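Robots on the packing floor: your questions

Since the first arm went in at Tawhiri in January, we've had plenty of good questions in the lunchroom and on the whiteboard, and we've tried to gather up the ones that keep coming back. If yours isn't in the list, please do come and have a chat.

Is anyone losing their job?
No. The 3 people who sorted blocks by hand on the early shift are all still with us, two on quality checks and one learning to run the arm. Nobody's hours have been cut, and any change to your roster will be talked over with you first, with a cuppa if you like.

What does the arm do all day?
It handles the soft toy blocks for the Gernine range, one at a time. That's the job most of you told us you were happiest to hand over, and having done a few shifts of it myself I can't say I blame you! 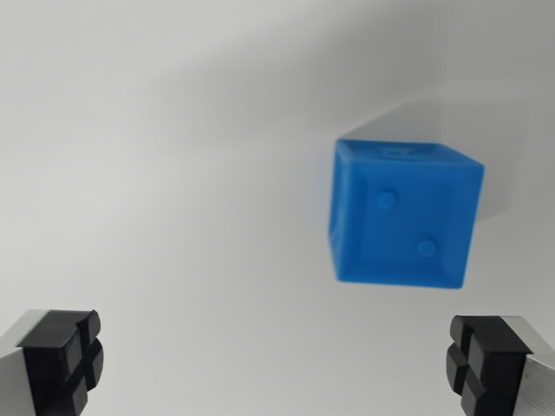
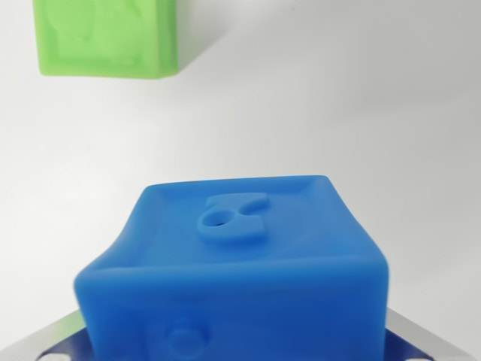
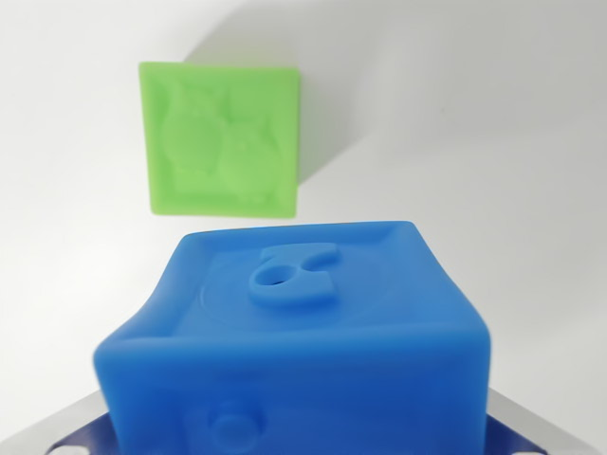

Block handling, seen from the gripper. The green block with the blue one is in the second and third views.

Can it squash or mark a block?
It can if the grip is set too tight, so the setting is checked at the start of each shift. If you find a block that looks out of shape to you, pop it in the grey tub and write the time on the tag.

Who do I call when it stops?
Guilan Ye, on extension 40. Please don't reach in to free a block yourself, even if it looks like a two-second job. Press the stop button and wait for her or the shift lead.

Will I be trained?
Yes, and on paid time. The course runs over 4 mornings in the Junda room, and you don't need to know a thing about computers to join in. Sign up at the front desk whenever it suits you.

Does it record how fast I work?
No. The camera looks at the blocks, and the only tally kept is the arm's own, which was 2,476 blocks when this page was last updated.

Last updated June 3, 2018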